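Where Do Toys Live? Sorting Small Toys into a Tub

A Womamar guide for young readers
Written by Jonalyn Dela Peña

Small toys are easily lost. They roll under cupboards, slip behind cushions and turn up in shoes. One good way to look after them is to give them a home. It does not have to be a special toy box. A clean tub that once held biscuits will do very well.

The green tub on the table is a cookie tub, and it has toys in it. 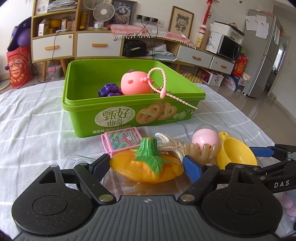
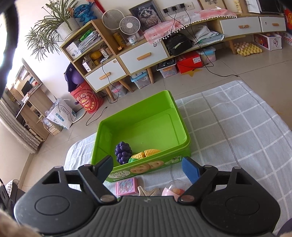
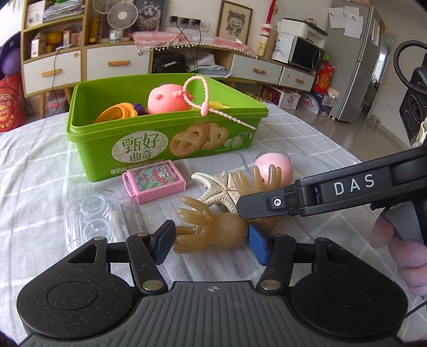
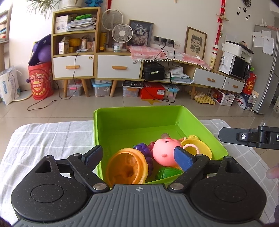 What kinds of toys go in a tub?

A tub suits toys that are small enough to hold in one hand. Toy food is a good choice. The purple grapes are in the tub in all four pictures, and in the second picture there is yellow corn with them. A strawberry and a slice of melon have joined the grapes in the fourth picture.

Soft, squashy toys can go in as well. They bend to fit the gaps between harder toys. Long things such as bead straps may hang over the rim, so tuck them in last.

What is sorting?

Sorting means putting things into groups. Everything in a group is alike in some way. There are many ways to sort the same toys:

By colour. Put all the yellow toys together, then all the pink ones.
By kind. Put the fruit in one group and the animals in another.
By feel. Some toys are hard and some are squashy. Close your eyes and use your fingers.

Sometimes a toy belongs to two groups. A pink pig could go with the pink toys or with the animals. Both answers are correct. The person who is sorting may choose, but should keep to the same rule until the end.

How to tidy a table of toys

1. Ask a grown-up which tub you may use.
2. Spread the toys out so that you can see each one.
3. Choose your rule for sorting.
4. Put the largest toys in first. Small toys can then fill the spaces.
5. Look under the table and beneath the furniture.
6. Put the tub back in its usual place.

At Usstead Infant School, the children in Molefe Class had 12 tubs to fill in May. They found that stiff toys took up more room than soft ones, even when they looked the same size.

Taking care

Very small toys and toys in little capsules must be kept away from babies, who may put them in their mouths. If a toy is broken or has a sharp edge, do not put it in the tub. Give it to a grown-up.

Words to know

Capsule: a small case that holds something inside.
Rim: the top edge of a tub, cup or bowl.
Sort: to put things into groups.

Something to try

Find a tub at home and sort your toys by colour. Then empty it and sort them by kind. Draw the groups you made each time, and write a label for each one.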